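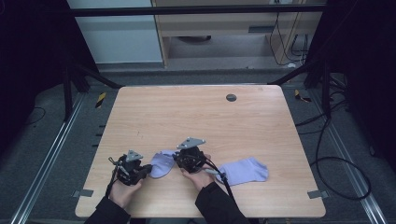

Open day at the Tuhumury police and emergency services complex
2022-03-05

I have driven past the Tuhumury complex more times than I could tell you, usually on the way to the hardware store, and I'd always assumed it was a warehouse. So when the notice went up in the library that the police, ambulance and fire crews were opening the gates for a Saturday-style family day, I put my name down for the morning tour and talked my sister and her two kids into coming along.

We parked on Brastis Road, in the paddock they'd opened up beside the oval, and walked in past the sausage sizzle (onions on the bottom, as they should be). You sign in at a trestle table, get a paper wristband and wait for your group to be called. There were 11 of us in ours, which turned out to be a lovely size, because everybody could hear and the kids could get to the front without any elbows.

First stop was the communications room, or at least the viewing window beside it. I'd pictured a lot of shouting. It was as quiet as a dentist's waiting room, with people talking low into headsets and typing as they went. The sergeant showing us through explained that the question they most want answered is where you are, ahead of what has happened, and that callers very often know the name of the pub but haven't a clue which street it's on. She asked us all to think about how we'd describe the spot where we'd parked. I'm sorry to say I got the cross street wrong.

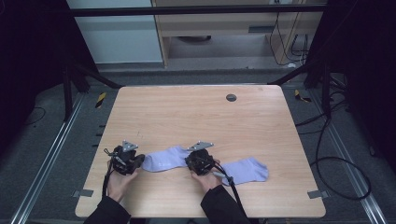
The forensics talk

This was the part my niece had been hanging out for, and she wasn't let down. The talk was held in the training room upstairs and went for the best part of the morning, with a break for cordial. We heard how a scene is taped off wider than you'd think it needs to be, how one path in and out is marked for everyone to use, and how every item gets its own bag, its own label and its own line in the log. Clothing goes into paper, by the way, never plastic, as damp fabric goes mouldy if it can't breathe. The officer said the store downstairs holds 339 items waiting on court dates, and each one has to be signed for every time it leaves the shelf, even if it's only going across the hall.
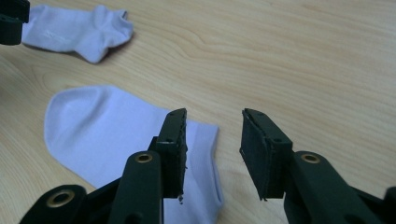 Socks on the table, Tuhumury open day.

After the break we heard about night patrols in the Fliden Street precinct, where the bars are. I had my own grumbles about Fliden Street, having lived near it in my younger days, and it was good to hear someone talk about it plainly. Since October they've had officers on foot there until the last venues close, and they've moved the taxi rank up under the lights so that people aren't milling about on the corner by the kebab shop.
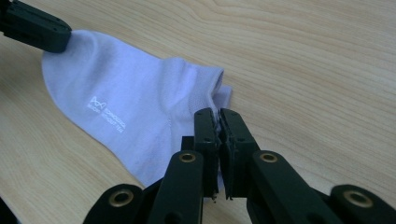
A gentleman behind me asked whether moving the rank had only pushed the trouble around the corner, and he got a fair answer, I thought: a little bit, yes, and they're looking at the laneway next. Somebody else wanted to know about cameras, and there was a long discussion about who may ask for footage and how long it's kept, which I won't try to repeat here as I'd be sure to muddle it.

Then it was out to the yard, where the Trovia rescue crew were cutting the roof off an old hatchback. My nephew, who is 9, stood through the whole thing with his hands over his ears and a grin from one side of his face to the other. He also got to sit in the ambulance and try on a helmet that came down to his nose.

A few things if you're thinking of going next time. Book the tour early, as there were only 200 places across the day and the late morning ones went first. Bring a hat, because there's precious little shade in the yard. The upstairs rooms are reached by a lift at the back of the foyer, and the staff were very kind about taking prams up in it. Entry was free, with a gold coin for the sausages, and we went home with fridge magnets, two colouring books and a leaflet on door locks that my sister has already stuck up in her hallway.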